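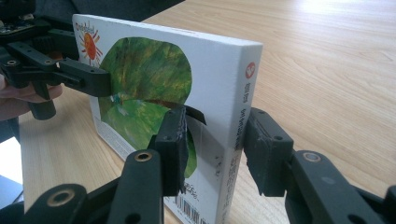

Libro de cartón grueso, de pie sobre la mesa y sujeto por una pinza de mano. Otra pinza se acerca por la izquierda.

Cómo ir a una demostración de robots y volver con algo útil

Actualizado: 2019-10-03

Llevo unas cuantas jornadas de puertas abiertas a la espalda y casi siempre vuelvo con lo mismo: un folleto, un bolígrafo y la sensación de haber aplaudido algo que no sabría explicar al día siguiente. En marzo fui a la que organizó Prulside en la nave de Laryea con la intención de hacerlo de otra manera. Lo que sigue es el método que usé, con los fallos que le encontré. Sirve para quien tenga que decidir una compra, para quien acompañe a unos alumnos y también para el curioso que no quiere que le tomen el pelo.

Lo que necesitas

Un cuaderno pequeño. El móvil con batería y con la función de cronómetro a mano. Dos o tres objetos tuyos que quepan en una bolsa. Calzado cómodo. Y la hora exacta de las demostraciones, que en la web suele estar mal: la de Laryea anunciaba un pase continuo y luego era cada 48 minutos.

Paso 1. Lee el programa buscando los verbos

Antes de salir de casa, subraya qué promete hacer la máquina y quién lo hace en cada frase. «El sistema aprende a ordenar» y «nuestros operadores enseñan al sistema a ordenar» describen cosas muy distintas y cuestan cantidades muy distintas. El programa de Prulside decía que Zirov, su brazo de dos manos, «ordena una estantería de manera natural». Apunté la palabra natural con un signo de interrogación al lado y ahí sigue.

Si aparece un programa informático con nombre propio, busca si se vende por separado. Avura, el que se encarga de convertir las grabaciones en movimientos, iba en letra pequeña al final de la segunda página. Por lo que pude entender, sin Avura el brazo es un perchero caro.

Paso 2. Llega antes de que coloquen las cosas

Veinte minutos de preparación enseñan más que el pase entero. Fíjate en dónde ponen cada objeto, si hay marcas en la mesa, si alguien vuelve a girar un libro que ya estaba bien puesto. Anota también lo que retiran. Un objeto que desaparece antes de que entre el público suele ser el que da problemas, aunque eso no lo podrás demostrar y conviene que no lo afirmes en tu informe.

Colócate de lado. De frente se ve la parte bonita; de lado se ve por dónde entran los dedos y cuánto espacio necesitan.

Paso 3. Separa las pinzas de mano del robot

En este tipo de actos suele haber dos mesas. En una trabaja el brazo. En la otra hay personas que manejan pinzas con la mano para grabar cómo se coge cada cosa. Mucha gente sale convencida de haber visto un robot cuando ha visto a una persona con una herramienta. La herramienta puede ser estupenda, pero la habilidad es de quien la sujeta.

La pregunta para esta mesa es fácil: «¿Esto lo está haciendo alguien o lo está haciendo el programa?». Hazla en voz alta y apunta la respuesta tal cual. Si te contestan con el futuro («lo hará», «podrá»), escribe el tiempo verbal.

Cuando te dejen probar la pinza, acepta. Coge algo plano y rígido, ponlo de canto y mantenlo así un rato. Un libro de cartón es buena elección: pesa poco, no se dobla y tiene un grosor agradecido. Por eso mismo es también el objeto que yo elegiría si quisiera lucirme. Pide después uno de bolsillo con las tapas blandas.

Paso 4. Mira el agarre antes que el resultado

El público mira si el libro llega a su sitio. Tú mira esto:

- En qué punto de la tapa aprietan los dedos. Cerca del lomo un libro se mantiene cerrado con facilidad; por el borde contrario ya veremos.
- El estado de las almohadillas. Si la superficie está rozada o deshilachada, pregunta cada cuánto se cambian y cuánto vale el recambio.
- Qué pasa con la segunda pinza. A veces colabora y a veces solo está cerca, y las dos cosas se anuncian como «manipulación bimanual».
- Si queda marca en la cubierta. Pasa el dedo por ella, si te dejan.

Lo de las almohadillas lo pregunté dos veces. La primera me hablaron de la visión de la compañía. La segunda me dijeron que nueve semanas, sin precisar si eran de uso diario.

Paso 5. Pide los intentos, además del total

En todas las jornadas hay un número grande en un cartel. En Laryea era 3.586, con una tipografía enorme, y debajo ponía «demostraciones grabadas». Suena a mucho. Antes de dejarte impresionar, pregunta:

¿Cuántas se descartaron?
¿Cuántos objetos distintos aparecen?
¿Cuántas personas grabaron?
¿Se grabó todo en la misma mesa y con la misma luz?

De las cuatro preguntas me contestaron una, la última, y la respuesta era que sí. Me parece un dato honrado y a la vez preocupante para cualquiera que tenga la estantería junto a una ventana.

Paso 6. Saca tu bolsa

Aquí se nota quién confía en su producto. Pide que prueben con un objeto tuyo, con educación y cuando el grupo se haya dispersado. Si dicen que no por seguridad, pregunta qué norma lo impide. Si dicen que sí, cronometra desde que lo dejas sobre la mesa, incluyendo las recolocaciones «para ayudarle un poquito».

Yo llevaba un atlas escolar, una libreta de espiral y un cuento con solapas. Con el cuento me dijeron que adelante, con la libreta que mejor otro día, y el atlas no llegué a sacarlo porque empezaba el pase siguiente. No puedo decir gran cosa del atlas, entonces, y en el informe puse «sin probar».

Paso 7. Quédate a un segundo pase

El primero lo ves como espectador. En el segundo ya sabes qué viene y puedes mirar otra cosa: las manos del personal, el botón de parada, la pantalla lateral. Compara el orden de los objetos. Si es idéntico, anótalo. Puede haber un motivo perfectamente razonable y puede que te lo cuenten.

Paso 8. Escribe el mismo día

Haz tres columnas: visto, dicho, supuesto. Casi todo lo que yo creía haber visto acabó en la segunda. La frase «coge cualquier libro», por ejemplo, era de la presentación, y en mis notas estaba apuntada como si la hubiera comprobado.

Errores frecuentes

Grabar el pase entero con el móvil. Luego no se mira, y mientras grabas no preguntas.

Preguntar el precio lo primero. Te pasan al comercial y ya no hablas con quien monta la máquina.

Confundir lentitud con fracaso. Un brazo que tarda y acierta puede valerte, según para qué lo quieras. A mí me interesa bastante más que uno rápido que necesita a alguien al lado.

Tomar el entusiasmo del personal como prueba. El de Prulside era amable y sabía del asunto, y aun así me fui sin saber si Zirov puede con una libreta de espiral.

Material para imprimir

La plantilla de las tres columnas ocupa una cara de folio. Si la fotocopias, deja más ancha la columna de «dicho», que es la que se llena.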